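3.2 Disposable cups in the kerbside stream 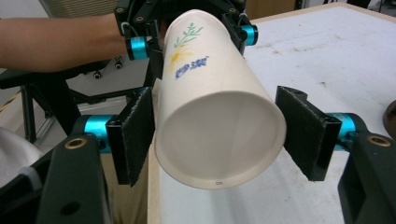
Figure 2. A white paper cup with printed decoration on the outer surface.

Paper cups made up a small share of the material by weight in all the districts we sampled, but they were present in almost every bag. The cups differ from other paper packaging in that the board is normally lined with a thin layer of plastic, which stops the drink soaking through. The lining is hard to tell by eye from a coated or waxed surface, and residents who took part in the doorstep survey often sorted cups by how they looked on the outside. A cup that is mostly white and has some printing on it (Figure 2) was usually described as "card" or "paper" and placed with newspapers and boxes.

The survey covered 121 households in Hostine and Rudd. Interviews took place in March, before the new collection calendar was sent out, so the answers reflect the older sorting guide. Under that guide cups belonged in residual waste in both towns. Rudd has since moved to a separate bring point for cups beside the market hall, and the results for Rudd given here should not be read as a measure of how that bring point is used.

Respondents were asked where they would put a used cup, a used cup with its lid on, and a cup that still had some drink in it. The last question produced the most varied answers. Several people said they would rinse the cup and then treat it as paper. Others said they would pour the drink away and put the cup in residual waste, on the grounds that anything stained could not be recycled. Both groups gave the sorting guide as their source. The guide does say that greasy or soiled paper should be kept out of the paper bin, but it does not mention drinks, and cups appear only in the list on the back page.

Lids caused less trouble. Most respondents removed them and placed them with plastics, which was correct in Hostine but not in Rudd, where only bottles and tubs were accepted at the time. People who had moved from one town to the other tended to keep the habits of the first.

We also looked at bags from Prundska, where no interviews were held. The Prundska bags were opened at the Roron transfer station and sorted by hand into 30 categories, using the same sheet as for the other two towns. Cups were recorded under composite packaging, whatever bin they came from. Crushed cups were opened out before weighing so that any liquid could be drained, and lids and sleeves were weighed apart. Bags that had split in the collection vehicle were left out, as their contents could not be tied to a street.

A difficulty in comparing the towns is that Prundska has a railway station and a weekly market, and part of what is found in household bags there may have been bought elsewhere and carried home. The sorting sheet does not separate cups by where they were sold. Printed designs were noted in the remarks column where they could be read, but the notes are patchy and were not used in the analysis. The weights by town and by bin are given in Table 5.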